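From: Lumturie Shehu
To: Home Sewing and Mending list
Date: 2021-07-18
Subject: Re: [mending] satin: how do you keep it from fraying to nothing?

Hi Rok, and hi everyone,

Oh, you have no idea how happy your message made me. I've been up to my elbows in satin since January and I have opinions!

Rok Radonjić wrote:

> Hello all,
>
> I've been on the list for a while but mostly reading. I do shirts
> and pants, the usual repairs, and I thought I was pretty decent
> with a needle until my niece asked me to make her a cape for a
> school play. She picked satin. Of course she did.
>
> I bought four yards and now I'm scared of it. I washed a corner
> piece to see what would happen and the raw edge came out of the
> machine looking like a feather duster. It slides off my table when
> I try to cut it. I put pins in and I can see every single hole
> after I take them out. And the thing wrinkles if I look at it.
>
> So, three questions. How do you stop the edges from fraying while
> you're still working? Is there any trick to cutting it straight?
> And can I line it, or will a lining make it hang badly? She wants
> black inside so she can "swirl."
>
> I don't own a serger. I have an old Jusier that does straight
> stitch and zigzag and nothing else.
>
> Thanks in advance,
> Rok

First of all, please don't be scared of it. Satin is fussy, but it's fussy in ways you can plan for, and once you have a cape on a kid who wants to swirl it you'll forget every bad word you said at the cutting table. A straight stitch and a zigzag are plenty. I used a Jusier for years before I got my Dredero and I made curtains, two bridesmaid dresses and a horse costume on it (front half only, my sister did the back).

On the fraying. How much it frays depends a lot on what yours is made of and how loosely it's woven, so keep playing with that corner piece. What works for me is to do less, sooner. Don't cut everything out on Saturday and sew the next Saturday, with the pieces getting picked up and moved in between. Cut one panel, zigzag all the way around it right then, and only after that cut the next one. Use a fairly narrow zigzag and let the needle swing just off the edge on the right side. If the fabric gets sucked down into the machine, put a strip of tissue paper under it and tear it away afterward. Gift wrap tissue is fine, but use white. I once used red on cream satin with a damp hand and I still think about it.

Leave yourself wide seam allowances too. I go up to a full inch on anything that frays badly and trim it down at the end. The ragged part is then all in the bit you're throwing out, and you can let it shed as much as it likes. Sheila's old trick of dabbing the edge with fray glue is okay for corners and for the spot where a neckline gets clipped, but try it on a scrap first. On mine it dried darker and stiff, and you could see it from the right side.

For long straight seams, do French seams if you aren't lining. You ARE lining, so skip that, everything gets closed up inside and you'll save yourself an evening.

On cutting. My kitchen table is useless for satin, it's slick and so is the fabric, and off it all goes. Put an old flannel sheet or a cotton blanket down first and the satin will grab onto it. Cut in a single layer. I know the pattern says fold, but the bottom layer will creep and you'll end up with one side of the cape longer than the other. Draw the whole pattern piece out on paper, both halves, tape it together and lay it flat. Weights instead of pins wherever you can. I use soup cans and a stapler. If you do need pins, get the very fine ones and keep them inside the seam allowance so the holes never show. Same thing with the needle: put in a brand new, thin one before you start, and if you hear a popping sound, change it.

And watch the direction! Satin looks like two different colors depending on which way it's lying. Put all your panels on with the hem pointing the same way or one of them will look like it came from a different store. I chalk a little arrow on the back of each piece, pointing down, as soon as it's cut.

I do all my spreading out and deciding on the bed these days. It's the biggest flat surface I own and it's soft, so the fabric mostly stays where I drop it. Gold satin and black together is my current obsession, and I can tell you it's going to look wonderful on a stage. The shine jumps out and the black makes it look twice as rich.

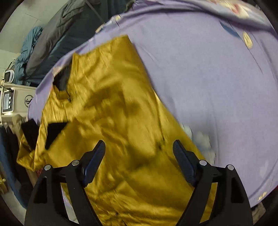 So yes, absolutely line it in black! The thing to get right is the weight. If the lining is heavier than the satin the cape will sag and pull at the neck, and if it's too thin the seam allowances will show through as ridges when you press. I look for something a touch lighter than the outside, not too slippery. Two slippery fabrics sewn to each other will make you cry. I had a bolt end of Sopacua lining in black that was perfect, with just enough tooth to it, and I'm down to my last piece and hoarding it.

Cut the lining a half inch shorter than the outside at the hem. Sew the two together along the fronts and the neck, turn it, press, and then hang the whole thing up by the neck overnight before you touch the hem. Two nights if you have them. The curved parts of a cape are on the bias and they will drop, sometimes a lot, and they won't drop evenly. After it has hung, have your niece stand on a chair and measure up from the seat all the way around. I'd hem the satin and the lining separately and leave them loose from each other at the bottom, with a few little thread chains to hold them together. That's what gives you the swirl. If you bag it out closed, it tends to bubble at the hem and you'll be forever tugging at it.

Pressing: low heat, dry iron, from the back, with a cotton cloth in between. No steam until you've tested it on a scrap, some satins get water spots and they don't come out. If it wrinkles while you're working, let it. You can spend your whole life ironing satin between steps and it'll crumple again the minute you turn it under the presser foot. Do the seams as you go and save the big press for last.

One more thing, for the neck. Put interfacing in the collar or the neckband, all the way around, even if the pattern doesn't ask for it. A kid is going to grab that cape and pull it. If you're using a hook or a clasp, sew it through the interfacing as well as the satin. I'd go with a big flat hook under a decorative button, which a child can do up in the dark backstage.

How are you for yardage? Four should be fine for a school-age kid unless it's a full circle down to the floor, and then I'd lay the pattern out before I promised her anything. If you come up short, tell me the width of your fabric and I'll have a go at a layout for you. I love that part, it's like a jigsaw.

Oh, and thread! Use polyester, and test your tension on a folded scrap with the lining included. A slightly looser top tension and a slightly longer stitch helped me a lot with the puckering. Hold the fabric gently in front of and behind the foot, taut but not stretched, and let the machine do the pulling.

Please, please send a report when it's done. And what's the play? Is she a queen or a villain? It makes a difference to the collar.

Lumturie

P.S. To whoever asked last week about the Gultari shears: I bought the long ones and I love them on satin. They cut clean right to the tip. Get them sharpened before they need it, and hide them from anybody in your house who wraps presents.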